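Home Bar Corner – Your Questions
Last updated 10/4/18 by Severin Egger

Do I need a proper bar to get started?
No! A stretch of kitchen counter and a bamboo cutting board will carry you a long way. I made my first 100 drinks on a setup like that, and I still love it – everything's within reach and it wipes clean in seconds.

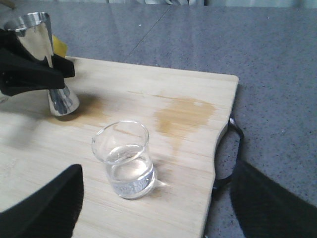 Add one decent steel measure and a small clear glass, and you can already practice. Start with plain water. It costs nothing, and you can pour it over and over until your hand gets steady.

How full should I fill a steel measure?
Get to know the lines inside yours, if it has any, and pour slowly as you get close. Dark liquids are wonderful for learning because the level is so easy to see against the metal.
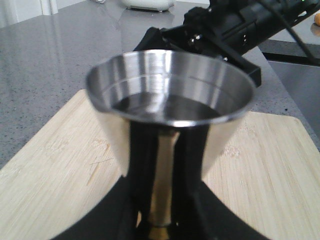

Which citrus should I buy first?
Lemons, every time! My friend Abbas Tehrani swears by limes, but a lemon gives you juice, peel and a great smell in the kitchen.

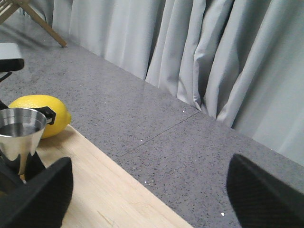 Roll it under your palm before you cut it, and keep the board well back from the edge.

What counter surface works best?
Stone is my favorite. Speckled gray hides a lot between wipe-downs – just mop up citrus juice quickly, and check any seams for stickiness.
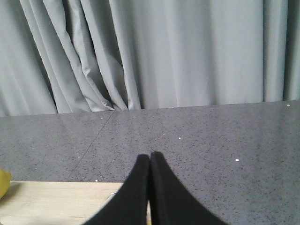

Gray speckled counter with a pale pleated curtain behind.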